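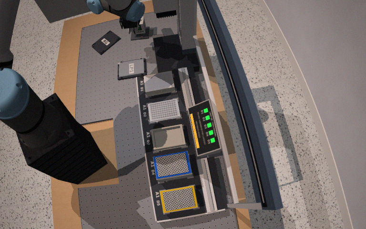
2 min read

Plarkura Bench Wax, 291 g tin

I get more emails about this tin than anything else in the shop, so I've finally given it a proper page. It's a soft paste wax for bare or oiled timber benches, and I've been using it on my own since we opened in Elerbridge. Beeswax, a bit of carnauba, and orange oil to keep it workable (yes, it smells great, no, please don't eat it).

I started stocking it after trying the Gronditz hard wax, which I still like for floors, but on a workbench I found it a pain to buff and a bit too slippery for my taste. Plarkura goes on with an old T-shirt. Rub it in along the grain, go and have a cuppa, come back after 35 minutes and buff it off. Two thin coats is plenty! If it feels sticky you've used too much, so just keep rubbing with a clean bit of cloth.

Colours: Natural and Miranda. Miranda is the warmer one, a sort of honey brown, and it's lovely on pale timber that's looking a bit grey. It will darken raw pine quite a lot, so try it on the underside first. The Natural hardly shifts the colour at all.

Don't put it over varnish or polyurethane, it'll just sit there and smear. And wipe up your glue drips before you wax, I've learned that one the annoying way.

One tin does my bench with almost half left over. I redo the top every August and touch up the front edge whenever it starts looking thirsty.

Stock code 2437. Pick up from the Elerbridge shop or add it to your order at the checkout. Miranda is on back order at the moment, Natural is on the shelf.

Page updated 2023-05-29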